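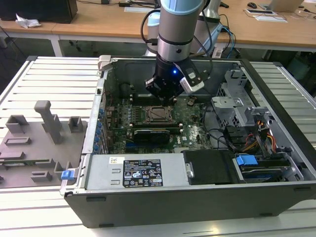 Skillorell is looking for participants for the spring round of our evening course in office computer support. The course is for adults who want to change their work, or come back to work after a long break, and who like to understand how things are made inside. You do not need a diploma in anything technical. Many people who write to us have never opened a computer, and for them the first evening can be a little frightening. A desktop tower lying on its side without the panel, with the memory slots and the green motherboard in plain view, looks like much more than it is. After two weeks you will know the name of each big part, and after four weeks you will be able to say which part you would check first when a customer calls.

The course is held in Resov, in the old Vukadinović building, second floor, entrance from the yard. It begins in the spring and lasts twelve weeks, with two evenings each week, from 6 pm to 9 pm. There is a break of twenty minutes with tea. The language of the course is English, because our participants come from many countries and the exams of the employers are mostly in English too. It is enough if you can read a simple manual and ask when you did not understand. The teachers also speak it as a second language and they are patient.

What we do in the twelve weeks

Weeks 1 to 4: the parts of a desktop computer, safe handling, changing memory and drives, cleaning.
Weeks 5 to 7: installing a system, user accounts, printers. Printers get one full week, you will see why when you work in an office.
Weeks 8 and 9: home and office networks, cables, wireless.
Weeks 10 and 11: talking with customers by phone and in writing. We practice with real letters from which the names were removed.
Week 12: practical test and personal talk about your next step.

Who can apply

You are 18 or older and you live in Resov or close enough to come twice a week. You can be present at least 20 of the 24 evenings. You can read and write English on an everyday level. You have a steady hand and you do not mind small screws. If you wear reading glasses, please bring them also to the interview.

We are especially glad about applications from people who worked before in a shop, in care, in a kitchen or at a reception desk. In our last rounds these participants were often the best in weeks 10 and 11, and the technical part they learned at the same speed as the others.

What it costs

The full price of the course is 997 euros. Participants who are registered as looking for work pay 422 euros, and this can be paid in four parts. Tools, printed material and the practical test are included. Travel is not included. If also the lower price is too much for you, write this openly in your application. We have a small fund, and the decision about the fund is made separately from the decision about the place in the course.

After the course

We do not promise a job. We do promise that we look at your resume together with you and that we introduce you to the companies we know. Rellness, which takes care of the computers in several clinics and schools of the region, invites participants from each round for a paid trial month. The pay for the trial month is 2,000 euros before tax. The next course after this one starts in October, so if spring is not good for you, you can already tell us and we keep your application.

How to apply

Send us a letter of one page, not more. Tell us what you did until now, why this work interests you, and one time when you repaired something or explained something to another person. It can be a bicycle or a washing machine. A photo is not necessary. Please add a short resume and write on which evenings you cannot come at all.

You can bring the letter to our office in the Vukadinović building, room 14, or put it in the mailbox at the yard entrance with the code 698 on the envelope. Applications by e-mail are also welcome, please use the form on our contact page and choose "evening course". We answer everybody inside ten working days, also when the answer is no.

The interview takes half an hour. There is no test in it, but we will ask you to read half a page of a manual and tell us with your own words what it says.

Call published on 2020-02-27. Applications are accepted until all places are given.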